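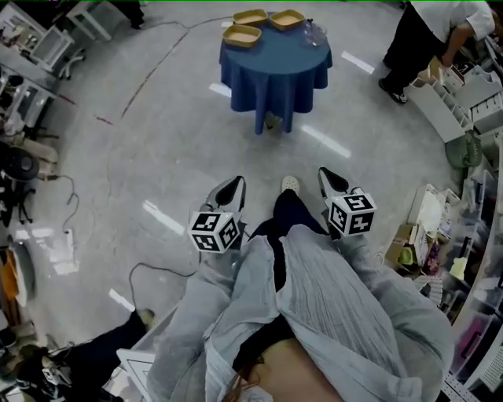

4.3 Checking marker tracking before a session

The tracking module of Skornurley finds the pose of each hand-held gripper from the marker cube fixed to it. If the module sees the cube badly, the recorded path will jump, and the planner cannot use it later. For this reason the check in this section must be done each time the grippers are picked up by a new operator. Hold both grippers in front of the body with the finger tips pointing forward and toward the floor, so that at least two marked faces of each cube are in the head camera view. The shirt and the trousers of the operator may fill the lower part of the view, this does not disturb the detection. A polished floor with reflections of the overhead lights needs more attention, see step 6.

1. Start the tracking service and wait until the status field shows READY.

2. Open the Falero viewer and select Markers > Live. Two cube outlines should appear, named L and R.

3. Keep the grippers still and press Capture Rest Pose. The software takes 30 frames and computes the mean pose of each cube.

4. Read the value Valid Frames for both sides. It must be 30. With a lower value, turn the cube a little toward the camera and repeat step 3.

5. Exchange the places of the left and the right gripper slowly, then bring them back. The names L and R must stay with their own cube. If they change, the marker IDs in the file cubes.cfg are in the wrong order.

6. Move both grippers low over the floor, in the area where you will walk. Watch the outlines when a cube passes in front of a bright reflection. If an outline disappears, lower Exposure from 74 to 67 and do the test again.

7. Press Save Profile. Enter the operator name without spaces.

Note: The profile belongs to one operator and one pair of grippers. Minttu Vainio keeps the list of cube IDs for the Peltonen set, please ask her before you print a new marker sheet.

Note: The rest pose is used as the zero point by the Laser alignment tool (section 4.5). When you capture it again, you must also run the alignment again.

CAUTION: Cables on the floor are hard to see while you look at the viewer or at your hands. Move them out of the walking area before step 6 — also the thin ones.

CAUTION: Do not touch the printed faces of the cubes. A scratch across a black square can give a false ID, and the software gives no warning about it.

If the detection still fails after step 6, export the log with Tools > Save Log and send it to Paavo Kiiskinen. Write in the message which side is lost, L or R, and the Exposure value you used.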